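Equipment / Two-Arm Workcells / Demonstration Cell

Nureck D2 Two-Arm Tabletop Cell

The Nureck D2 is a bench-height workcell for two-handed pick, hold and place tasks on small packaged goods. It is supplied by Florkus as a complete unit: frame, worktop, two arms, grippers, controller and operator software. The cell can be seen running at our Wolteck site during open days and by appointment.

Layout

Both arms mount to the frame on plates at opposite sides of the worktop, so each can reach the middle of the table and most of the other arm's half. The frame is black aluminum extrusion and accepts standard brackets on any side. The worktop is wood and can be replaced without moving the arm mounts. Allow 900 mm of clear floor on the operator side.

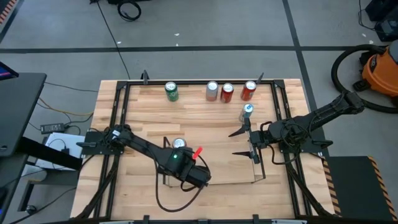 Grippers are two-finger electric units with replaceable fingertips. Narrow tips suit lids, rims and tabs; broad tips suit full-body grasps on cans, jars and small cartons. Tips are held by two screws each and can be changed with the arm parked. After a change, run the fingertip check from the service menu before resuming a task.

Demonstration task

The standard demonstration is beverage can handling. Cans are a useful test item: they are smooth and reflective, and they tip easily if a finger catches the rim on approach. Several brands are used together so that the cell has to deal with different colors and printing. Visitors may ask for the cans to be rearranged between runs. The cell is stopped for this, and the operator restarts it from the desk.

A demonstration session lasts 28 minutes. It covers startup, a run with one arm, a run with both arms, and a fingertip change. Questions are taken at any point. Anil Sundaram runs the sessions, with Yvette Gill at the controls.

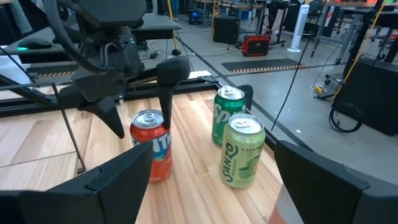
Arm coordination is handled by the Dai controller, which plans both arms against a shared model of the worktop. If the two paths conflict, the arm with the lower task priority waits. Priority is set per task and can be changed by the operator — a restart is not needed. Planned paths can be stepped through at reduced speed before a full run.

Data

Arms: 2
Finger opening, maximum: 100 mm
Controller: Dai, floor-standing
Operator station: desk, screen and mouse
Warm-up before first run: about 5 minutes

Visiting

The next open day is 20 Oct 2026. Groups wanting to try their own items should send dimensions and filled weight to Naveed Jadoon in advance. Glass is not accepted. Open liquids are not accepted either — sealed containers only. Visitors stay outside the marked floor area while the arms are powered.

Site layout drawings and quotations are available from Fahad Naqvi in the Florkus sales office. Replacement fingertips and worktops are listed under Spares.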